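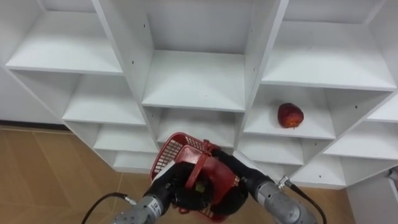
Bimanual pick into a basket: who owns the second arm?

trosoler_dev
We're running shelf picking on Wemia, our planner, and I'm having a blast with it! Open question is the basket. With both hands on it you get a lovely stiff carry, but then one hand has to let go before you can reach into a cubby. I've been planning that as a separate regrasp step and it eats 7 seconds. Better ideas?

tondley
Drop the regrasp. Give the left arm the handle for the whole task and plan only the right. Your state machine shrinks a lot.

Felista Kombo
Disagree with tondley, sorry! One hand on a handle means the basket can swing, and your collision model has to know that. I'd keep the two-handed carry and blend the release into the approach.

trosoler_dev
Tried tondley's way in sim, 200 runs, and 5 clipped a shelf edge with the basket. Then I padded the basket's collision box by 50 mm and got none. On the robot I'm going for thumb under the apple, fingers up the side of it, basket held low by the handle. 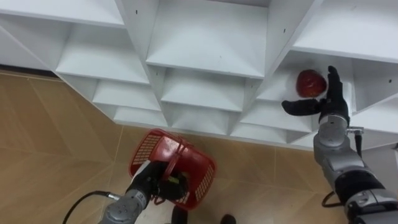
erraji
Love that pregrasp. How are you segmenting white shelves on white dividers, though? My depth is mush in there.

trosoler_dev
Fitting the whole grid as one known model, then only segmenting what's inside each cubby. Way steadier!

Felista Kombo
Okay, the padding is neat, but I still want to see it with a full basket.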